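The Slow Shift

When I came back from break the gripper was already moving, and I stood there with my sandwich half wrapped and watched it like a kid watching a crane.

Twelve years I had worked the returns bench at Humance. Phones came in by the tote, out of their envelopes and out of their boxes, and we picked them up. That was the job, really. You picked up a phone, you looked at its back, its screen, its four skinny sides, you typed a letter grade, you put it down. On a good shift the bench did 900. My thumbs knew every model in the dark. They also hurt, from October through spring, in a way my doctor called "to be expected."

So when the Ollel arm was bolted down at station 2, I was supposed to hate it, and a few people did, loudly, in the parking lot. I tried. I gave it most of a morning. Then it reached into the tote, paused over a phone that was lying at a silly angle between two others, turned its wrist a little and came at it from the side, exactly the way I would have. I said "Oh, nice!" out loud, and the woman on the next bench gave me a look I can still feel on the back of my neck.

The way they set it up, the arm practiced first inside a computer. Somebody at Ollel had built a make-believe bench for it, with make-believe clutter, and it dropped make-believe phones all night long so it wouldn't drop ours. My new job, three hours a shift to start, was to sit at a monitor and watch the practice runs and say what was wrong with them. They wanted someone from the floor. I put my name down before the sheet had made it past the coffee machine.

I loved it right away. I loved it the way you love a good crossword, leaning in, muttering. The engineers could see whether a phone fell. What they couldn't see was the stuff that lives in your hands after twelve years. Don't squeeze near the volume buttons, you'll get a machine that turns itself off in the middle of its test. Don't trust a case, cases slide, and the cheap ones slide the most. If a phone is heavy on one end it's probably swollen, so set it down gently and call someone. I typed all of it into a little comment box, and when the comment box turned out to be too small I typed it into three of them.

On my fourth day a woman from Ollel came down with a laptop under her arm and asked me to show her what I meant by "pinch it like a playing card." I showed her with my own phone. She tried it. She had me do it again while she filmed my hand from underneath, and nobody at Humance had ever filmed my hand before, or asked it a single question.

"How much pressure is that?" she said.

"I don't know. Enough."

She wrote down "enough" and underlined it, and we both laughed, and then she spent the rest of the afternoon trying to find out what number it was.

It wasn't all like that. The bench got shorter. They had promised no one would be let go and no one was, but people were moved, and moved is its own thing. My old neighbor went to packing, where she could sit by a window, and she told me she was glad and also that she missed the noise. There had been a noise, when six of us were going at once, a kind of soft clacking, cases on plastic, with somebody's radio under it. The arm hardly makes any sound. For the first couple of weeks the rest of us talked in whispers around it without meaning to, as though it were asleep.

And there was the business of the side grip. For a while the arm wanted every phone by its broad faces, flat between the fingers, and a phone held that way can't show you its screen. I must have written the same comment a dozen times. Hold it by the edges. Stand it up. Let a person see it! Run after run came back with the screen smothered, and I went home and complained to my cat.
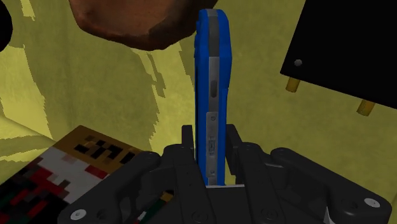

I kept the list of runs taped to my monitor and crossed them off in green pen. Run 1,711 was the one I put a star beside. I watched it through, then pulled the slider back and watched it again, and then I got up and walked over to packing and fetched my old neighbor away from her window. She bent down to the screen with her tape gun still in her hand.

"That's how you do it," she said.

"I know!"

"No, I mean that's how you do it. You. With the little wait before you close."

I hadn't known I had a little wait. We went over to the real bench, where there was a tote open, and she made me pick up a phone, and there it was, half a breath with my fingers just off the case. I did it five or six times. I couldn't stop doing it once I'd seen it.

The woman from Ollel called later to ask how the new batch looked, and I talked for so long that my supervisor came over and tapped his watch. There were gloves to discuss. There was the matter of wallet cases, which open on you like a fish. She said to write it all down, and I told her I was going to need a bigger comment box.

Then I hung up, pulled my chair in, and started the next run.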